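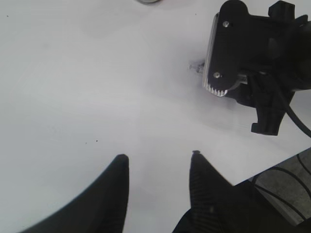 The Sonau documentary market opens its doors to the public for one afternoon in November, and for 40 dollars you can find out how a film you have never heard of ends up in a theater you have never been to. I went, mostly for the parking.

The first stop was Grorkimetti, a sales outfit with a booth the size of a walk-in closet. They were offering North American rights to a two-hour film about a retired accordion champion. A buyer from Traditz watched the trailer standing up, took a mint, and asked if there was a shorter cut. There was a shorter cut. There is always a shorter cut, and the director was over by the coat rack pretending not to hear.

After lunch they let us sit in on a pitch session. The hall seats 1000 and held maybe a tenth of that, most of them near the outlets. Each team got 2 minutes and a bell. The best of the bunch was Jankauskaitė, a portrait of a choir conductor that goes by her last name alone and has apparently been "almost finished" for three markets running. The clip they played was lovely. Then the bell rang in the middle of a hymn.

A panel on theatrical release followed. I learned that a small documentary might open on two screens, and that one of them will be in a suburb. I also learned what a "platform rollout" is, then forgot it in the coffee line.

On the way out a young man handed me a tote bag holding a Traditz catalog, 100 pages, heavy stock, and a pen that doesn't write. The accordion film is on page 62. They went with the shorter cut.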